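# Removing a wrap label from a clear plastic bottle without wrecking the bottle

Posted in Crafts & Reuse by **Skiver**

I want to use clear drink bottles as water droppers and small vases for a drawing class that meets on Saturday. The shape is good and students can see the water line through the shoulders, which makes them decent practice for drawing glass. The trouble is the label. On some it slides off and on others it leaves a sticky strip that picks up dust from the table.

I tried hot water from the kettle on the first one and the bottle shrank and went crooked. I need 11 of them. Is there a way to do this that doesn't take all evening? Also, should I take the labels off at all? One of the students said she would prefer to draw them with the label on.

---

**Rorkier**

Kettle water is too hot for thin bottles. Use warm tap water, the temperature you'd wash your hands in.

First check what kind of label you have. There are two common ones.

- A wrap with a glued overlap. Find the seam, lift a corner with a fingernail, and pull slowly around the bottle. The glue is usually only in a strip at the start and the end.
- A shrink sleeve with no glue. Cut it from top to bottom with small scissors and it comes off in one piece. Slide the lower blade under the sleeve with the point facing away from the plastic. Don't use a craft knife, it scratches.

For glue that stays behind, rub in a little cooking oil and leave it while you do the next bottle. Wipe with a paper towel, then wash with dish soap. If you skip the soap the oil leaves a smear that looks worse than the glue did.

Leave the caps on while you wash the outside. The bottle is stiffer that way and you can press harder without denting it. Afterward take the caps off and stand the bottles upside down on a rack overnight. Water trapped inside will fog the shoulders for days.

Don't use nail polish remover. I clouded one that way.

---

**Maltari**

just peel them. takes two minutes each

---

**Ditte Riis**

I would keep the labels on at least half of them. I teach an evening drawing group and we have used both kinds. A bare bottle is hard for beginners because there is very little to hold on to except the highlights and the ridges at the base. A printed band around the middle shows them how the cylinder turns. They can follow the edge of the label as a curve, and the lettering gets narrower toward the sides.

Red on white works well. The print shows against the clear plastic and you also get the back of the wrap, fainter, through the upper part of the bottle. My group spends a lot of time on that.

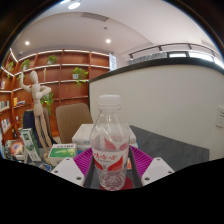
Liem asked whether the lettering doesn't just turn into a copying exercise, with everyone fussing over the characters and forgetting the bottle. It can. I tell people to block in the lettering as one dark shape first and come back to it only if there is time. With a label they can't read, they tend to do this without being told.

Some other things for your setup:

- Put a wooden mannequin or something else tall at one side. Bottles all the same height make a dull line.
- A stack of books or boxes behind gives you a straight edge seen through the plastic, and the edge will look bent. Good for showing refraction.
- Fill one bottle to the shoulder and leave another empty. They are almost two different subjects.
- One lamp only. With two you get double highlights and the beginners get lost.

For the droppers, take the labels off as Rorkier says. They get handled with wet fingers and paper labels go to mush.

---

**Skiver**

Thanks. Warm water and oil did it for the glued ones. I stripped six for droppers and am leaving five as they are for the still life. The crooked one is going in as well.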